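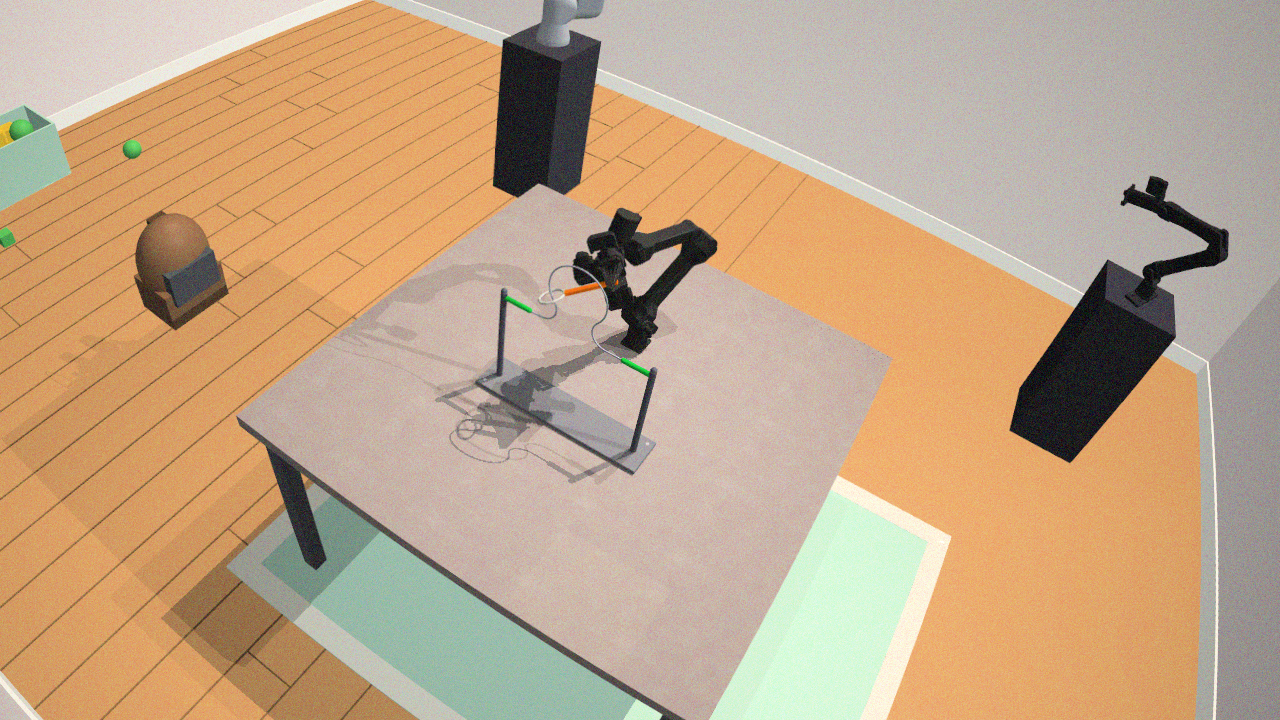
The wire loop game in the computer practice room. The black arm is holding the ring by its orange handle.

Reading time: 7 minutes

A robot plays the wire loop game

Have you ever played the wire loop game at a school fair? You hold a handle with a ring on the end. The ring goes around a bent wire. You have to move the ring from one end of the wire to the other without letting it touch. If it touches, a buzzer goes off and you have to start again.

It is hard to do. Your hand shakes a little, even when you think you are keeping it still. The bends are the worst part, as you have to turn the ring at the same time as you move it along.

In May, a class from Millville went to an open day at a robot workshop called Ternlow. They went to see a robot arm learn to play this game. This explainer tells you what they saw and how it works.

Two kinds of practice

The first thing the class saw was a big screen. Tove Laxdal, who works at Ternlow, told them the room on the screen was not a real room. It was made by a computer. It has a table, a wooden floor, a rug and walls, and there are robot arms in it, but you could not walk into it.

A made-up place like this is called a simulation. You already know something like it if you play video games. In a racing game, the car speeds up, slows down and slides around corners. There is no real car. The computer works out where the car should be and draws it for you, over and over, very quickly.

A robot simulation does the same kind of job, but it has to be more careful. The people who build it try to make things move as they would in real life. If the arm in the simulation swings too far, the ring should hit the wire, just as it would on a real table.

Why practise on a computer first?

A real robot arm can bend the wire, drop the ring or bump into the table. Then someone has to stop and fix things. In a simulation, you press a button and everything goes back to where it started.

A computer can also run many tries one after another, all night if you want it to. On the morning of the visit, Tove showed the class a list of 401 tries from the night before. In 123 of them the ring got all the way to the other end without touching. One boy said that was a bad score. Tove said it was a good one for that week, and that the first night's score was zero.

Parts of the game

Look at the picture again and find the wire. It is thin and grey, and it runs between two black posts. It has a small bend on the left and then goes up and over in a big round arch. After the arch it comes down and curls out to meet the post on the right.

The bright green pieces are sleeves. In many wire loop games, the sleeves are the safe places. The ring can rest there before the game starts or after it ends, and the buzzer will stay quiet. In the Ternlow game a try starts at one sleeve and finishes at the other.

How a robot arm bends

Your arm has a shoulder, an elbow and a wrist. These are joints, which are places where parts meet and can move. A robot arm has joints too, and each one usually has a motor in it. The stiff pieces between the joints are called links. They are a bit like your bones.

Try this. Hold a pencil out in front of you and move the tip in a straight line from left to right. Now do it again and pay attention to your shoulder, your elbow and your wrist. They all move, and they do not all move by the same amount. You don't have to think about it.

A robot does have to work it out. If it wants the ring to go up by the width of a fingernail, it has to find out how much to turn every joint. It does this sum many times each second.

At the end of the arm is the gripper. The gripper is the robot's hand. Some grippers have fingers and some use suction cups. For this game, the gripper has to hold the handle firmly so that the ring does not tilt by accident.

How does it learn?

There is more than one way to teach a robot. At Ternlow they use two.

The first way is showing. A person moves the arm through the game using a controller, and the computer saves every movement. Hauke Rieger did this part. He played the game 84 times so that the robot would have plenty to copy. He told the class that his first few goes were so bad that he deleted them.

The second way is trying. The robot has a go by itself and gets points. It gets points for moving the ring further along the wire. It loses points if the ring touches. After each batch of tries, the program makes small changes to itself so that it will get more points next time. Most of the changes are very small. Some of them make things worse for a while.

A girl asked if the robot knows it is playing a game. Hauke said no. It has numbers coming in, such as where the ring is and how far each joint has turned. It has numbers going out, which tell the motors what to do. It doesn't feel pleased when it wins or cross when it loses.

The real table

After the screen, everyone walked down the hall to see the real arm. It sat on a bench behind a clear plastic wall. The class had to stay behind a yellow line on the floor, and Hauke kept one hand near a big red button. The red button is an emergency stop. When it is pressed, the arm stops moving.

The real arm went much more slowly than the children expected. It crept along the first part of the wire. At the start of the arch it paused and turned its wrist. Then it went up, and halfway over the top the buzzer sounded.

Everybody groaned. Hauke sent the arm back to the start. On the second try it made it over the arch but touched near the end. On the third try it got to the other side in 43 seconds, and the class clapped.

Why was it worse in real life?

The class wanted to know why the robot did better on the computer. Tove gave them a few reasons.

A real wire is never exactly the same shape as the one on the computer. Someone may have knocked it, or it may have been bent a tiny bit wrong when it was made. Real motors are not perfect either. They can have a little wobble in them, like a loose tooth. Real light changes as well, and if the robot is using a camera, a shadow or a shiny spot can make it hard to tell where the edge of the ring is.

To help with this, the team changes the simulation on purpose. They make the wire a slightly different shape. They move the lights, so the shadows fall in new places. They put in a bit of wobble. A robot that has practised with lots of small changes does better when it meets the real thing.

The children have a turn

There was a second wire loop game set up in the front room for visitors, with a buzzer and a red light. It had the same kind of arch. Each person had three goes.

Most people touched the wire on the first bend. Four children got to the end. The fastest took about half the time the robot did. Their teacher touched the wire straight away and gave the handle to someone else.

What is this good for?

The workshop doesn't need a robot that can win at the fair. The game is a test. It shows whether an arm can follow a path closely and turn its wrist at the right moment without bumping anything.

Lots of jobs need that. A robot might have to put a line of glue along the edge of a shoe, or smooth the rim of a metal bowl, or feed a cable through a gap. If it can't follow a bent wire, it is not ready for those jobs.

Words to know

Simulation: a pretend place made by a computer, where things are meant to move as they do in real life.

Joint: a place where two parts of an arm meet and can move.

Link: a stiff part between two joints.

Gripper: the part of a robot that holds things.

Emergency stop: a button that makes a machine stop moving.

Make your own

You can make a wire loop game without a buzzer. Ask an adult to help you bend a piece of thick craft wire into a wavy shape and push the ends into a block of foam. Twist a pipe cleaner into a ring around the wire and leave a long tail for the handle. Ask a friend to watch closely and call out when the ring touches.

Start with a big ring. When you can get to the end, make a smaller one. Then try it with your other hand.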